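Household tips: keeping papers and emergency supplies in order when sanctions, border rules or travel advice change

Updated June 14, 2018

International affairs reach most households as small practical matters: a parcel held at a border, a bank transfer returned, a travel warning issued two days before departure. The tips below cover storage, paperwork and basic stores at home. They do not replace official advice for your country.

Documents

Keep passports, residence permits and birth certificates in one flat folder, not in the drawer with the takeaway menus. Check expiry dates every May. Many countries require six months of validity beyond the date of entry, and some count from the date of departure, so read the entry rules for each stop, including transit.

Photocopy the photo page and any valid visa. Store one set of copies away from the originals. Scans should be saved as PDF at a resolution that leaves the machine-readable lines at the foot of the page sharp. Paper copies fade near a radiator or a south-facing window.

Old passports with unexpired visas should be kept with the current one. A rubber band will perish and stick to the cover; use a cotton tape or a plain envelope.

Parcels to and from affected countries

Write the customs form in block capitals with a ballpoint pen. "Gift" is not a description of contents. "Knitted wool scarf, one" is. State the value in the currency the form asks for and keep the receipt until delivery is confirmed.

Before posting electronics, tools or anything with a lithium battery, check both the carrier's list and the current export restrictions - they are separate lists and are updated separately. A parcel we sent from Triltham to Faltitz was held for 47 days over a cordless drill. The battery had been declared and the charger had not.

Money

If a relative abroad depends on regular transfers, note the bank's full name, branch and identifier code on a card kept with the household accounts. Banks change hands, and a transfer to a restricted institution may be frozen instead of returned. Send a small test amount after any change of details.

Stores

A modest reserve is enough for most disruptions:

Drinking water, 3 litres per person per day
Tinned food that can be eaten cold
A torch and a battery radio, with batteries stored outside the appliance
Prescription medicines in their original packaging

Put new tins at the back of the shelf and draw from the front. Write the purchase date on the lid with a marker. Our stores sit in a Brullard steel cabinet, which has adjustable shelves but needs fixing to the wall before the upper ones are loaded. 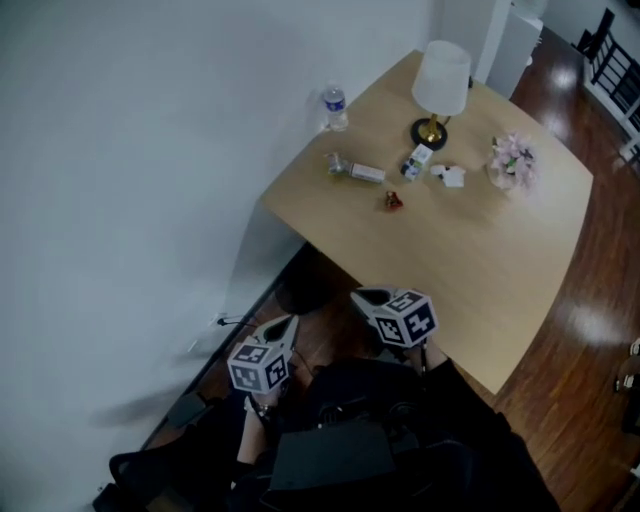
Do I need to renew my passport early if a country has announced new visa rules?

Only if the new rules set a longer validity period than you have left, or ask for more blank pages. Look at the embassy's page for the date the rules take effect, and compare it with your date of entry.

Radio

Tune the set to the national news station and mark the frequency on the case with a strip of masking tape. Test it twice a year. Remove alkaline batteries afterwards, as they leak. Clean light corrosion from the contacts with a cotton bud dipped in white vinegar, wipe with a barely damp cloth and leave the compartment open until dry.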